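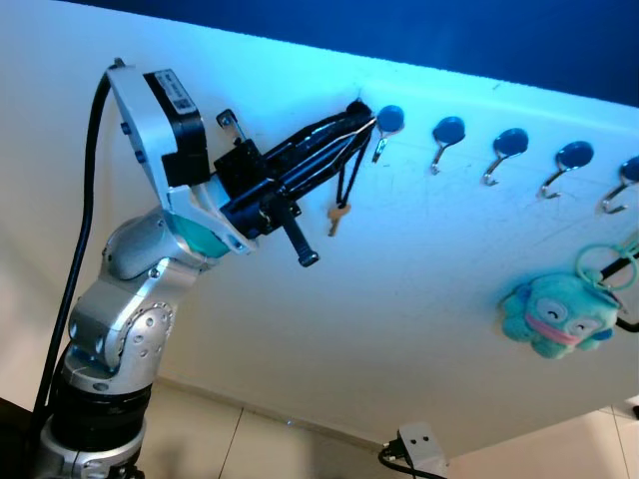 Home Organization Basics
Handout 4: The Key Rail — Small Things That Hang

Instructor: Jae-hoon Tak

Last session we sorted drawers, and several of you asked when we would get to the fun part. We're there! Hooks are my favorite subject in this whole course, and I could happily talk about them until they lock up the building. A decent row of hooks on a plain panel is cheap, takes an afternoon to put up, and changes how you leave the house in the morning.

Reading before class: chapter 3 of the Gillies booklet, the section on entryways. Skip the part on umbrella stands, we'll come back to it.

1. Why a key gets its own hook

Small things vanish into big things. A key in a bowl is under the mail by evening, and a key in a coat pocket is wherever the coat is. On a hook, against a pale background, you can find it from across the room, and (this is the part I love) you can also see when it's missing. An empty hook is information! Think of the rail as a list you read with your eyes half open.

So the working rule for this unit is one hook, one key or one set. If you double up, the front key is always the one behind.

2. The loop

A bare key is awkward to hang. The hole is small, the hook is often thicker than you expect, and you end up poking at the wall. Put a loop on it. Thin cord is lovely for this: it opens easily, weighs nothing, and the key hangs straight down below it.

Notes on loops:
— Long enough to pass over the hook tip with room to spare, short enough that the key doesn't knock against a shelf below.
— Thin cord for a single key. Save wide straps for bags.
— Dark cord on a light panel shows up well. Light cord on a light panel disappears, and I have lost a shed key that way.
— Check the knot every August, when we do the yearly review. Knots creep.

3. Hook shapes

We compare three in class. The straight peg is quick to load but lets go if the door slams. The closed ring with a snap is secure and slow, and people stop using it in a week. The open curve, down and then up again, is the one I recommend for keys. Gravity settles the loop at the bottom of the bend, and lifting it off takes one small motion.

Look at the base as well as the hook. A round base gives you a tidy shape to line up, and if its color contrasts with the panel, you can aim for it without thinking.

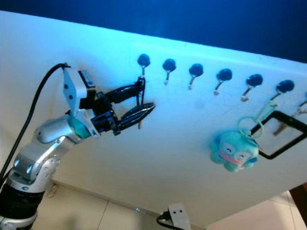
Fig. 2. Row of seven hooks on a white panel, strap loop just below the first.

4. Spacing and order

Even spacing matters more than the exact distance. When the gaps match, your hand learns the row, and third from the left becomes a place you can reach for in the dark. Mark all your positions in pencil before you fix a single one! Measure each mark from the same end of the panel, since measuring from hook to hook lets tiny errors pile up.

For order, start with the item you use most and put it on the end nearest the door. Work inward from there. Seldom-used keys (meter box, bicycle, the neighbor's spare) go at the far end. Leave one hook free for guests.

White panels show scuffs. A damp cloth once a month is plenty, and shorter loops mean fewer marks to wipe.

5. In-class exercise

Work in pairs. Each pair takes a panel, a piece of cord and one key.
a) Tie a loop and hang the key on the first hook.
b) Take it down and move it along the row, one hook at a time.
c) Do it again with your other hand.
d) Do it again looking away, finding the base with your fingertips first.
e) Shorten the loop by half and repeat. Write down which length you liked and why.

Step d is where the room gets noisy. Enjoy it, and trade panels with another pair if you finish early, because the same loop feels quite different on another hook.

6. For next time

Draw your own entryway wall, with measurements, and mark where a rail could go. List every key in your home and who uses it. Bring any key you can't identify — we'll have a table for those, and last term we matched more of them than I would have believed.

Next handout: coats, bags and anything heavier than a water bottle.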